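Plirkosov – play food word lists

README, last touched 05/08/2018

What it is
Word lists for kids' food vocabulary, plain text, one word per line. Started as a spreadsheet for one preschool room and got out of hand. 705 entries now, 17 files. Used by Bristard (the card printer script) and by Skullar, the matching game. You can use it without either.

Files
Everything sits in /lists. File name is the category – fruit, veg, bakery, eggs_dairy, dishes, and so on. Each line has the word, a tab, the plural, a tab, then a level from 1 to 4. Level 1 is words most three year olds already know. Level 4 is stuff like "rutabaga" that only gets used in the big card set.

No header row. Bristard chokes on header rows. Please don't add one, I keep having to take it out.

Encoding is UTF-8. If your accents look wrong in "jalapeño" it's your editor.

Where the words came from
Grocery flyers, picture books, kids' menus, and a lot of asking parents. Duplicates merged by hand, so probaly a few left. Regional words are kept as separate lines with the same level (eggplant / aubergine). US word goes first.

Jacquet is the older list this grew out of. It's in /old, not maintained, don't mix the two. Levels there run the other way, 1 is hardest. Yes that was a bad idea.

Levels, how they got picked
Gut feeling plus tryouts with 8 families in January. Not a study. If a word seems way off for your kids just change the number, nothing breaks. Level changes I'd take in the main list: ones where you tried it with more than one child.

Known problems
– "squash" is in veg and drinks, meant differently, confuses the matcher
– plurals for broccoli, corn, rice are blank on purpose, leave blank
– dishes list is thin, only the basics like plate, fork, cup
– no brand names, will not add them

Sorting activity
Print level 1 and 2, hand out whatever play food you've got, kids put each card next to its item. Egg, croissant, potato and broccoli all have cards.

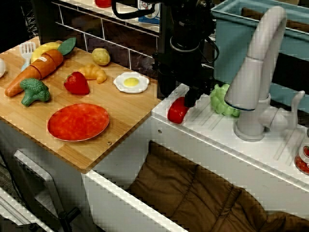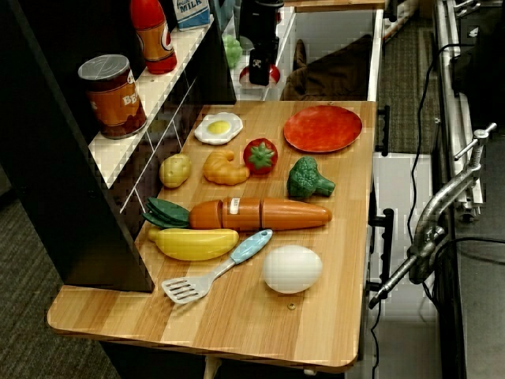
Keep it short, a handful of cards per round is plenty. For mixed ages give the older ones the plural side and let them read it out. Cards without a matching toy go back in the box, or have the kids draw it, works fine too.

Adding words
Send one file per change. Keep alphabetical order inside the file. Tabs not spaces!! Run check.sh first, it catches most of it – missing tab, level out of range, trailing blanks. It does not check spelling so look over that yourself.

License
Free for classroom and home use. If you sell cards made from it, say where the words came from.

To do
Spanish column. Fix squash. Audio maybe, if somebody has a decent mic and the patience.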